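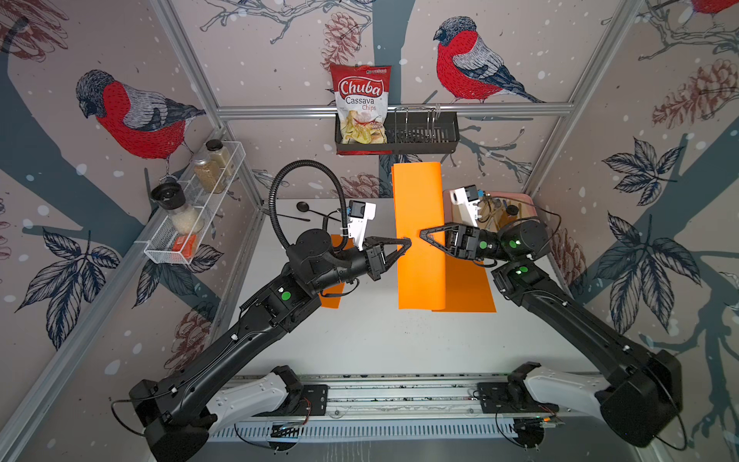 Workshop > Benches > Two-arm build > FAQ

Questions we keep getting about the two-arm build

Written by Boonmee Phromma, Flesdale shared workshop. Last changed October 3, 2019.

Will it do my washing up?
No. It may one day move a ladle from one side of a table to the other without dropping it. If you have seen a video of a home robot clearing a kitchen, ask how many tries were left out.

Why two arms, then?
Floppy and flat things are miserable with one. You want a grip on each side of a sheet, and then both arms have to agree about where it is. Agreeing is the hard part. One pulls, the other doesn't give, and you have a torn sheet or a stalled joint.

Is it cheaper than buying a finished one?
I doubt it. People quote the price of the arms and forget the rail, the posts, the cables and the evenings. My own log stands at 106 hours, and that leaves out the time I spent looking for a loose connector.

Do the wrist cameras help?
Somewhat. They see what the fingers are doing, up to the moment the thing being held fills the whole view. I wouldn't leave them off, but I wouldn't believe anybody who says they solve gripping.

What do the green lights on the joints mean?
On our set-up, that the joint has power and no fault to report. They say nothing about whether the arm is about to do something stupid. Keep your hands out.

Should I use the Zallodero software or Hornuvent?
We tried both. Zallodero has the nicer screens. Hornuvent has the manual that matches the product. We run Hornuvent and grumble.

Do I need patterned walls?
I'm not convinced. The argument goes that a busy background stops the software leaning on a plain one. Perhaps. Birds and pine cones are pleasanter to look at than bare board, and that is as far as I'll go until someone shows me a fair test.

What success rate do you get?
Over 724 logged attempts at picking up a sheet with both grippers, I don't trust the figure enough to print it. We changed the fingertips in March and the early runs don't compare.

Can I bring a Wattanapong controller and plug it in?
Ask first. The plug fits. The wiring behind it differs, and we have already lost a fuse that way.

How often should the rail be cleaned?
More than we do it. Bits collect along it and you don't want them under a carriage. Power off, soft brush, then a vacuum. No compressed air.

Filed under: Robots & Motion, Member Builds

Contact the workshop | © 2019 Flesdale shared workshop | Back to top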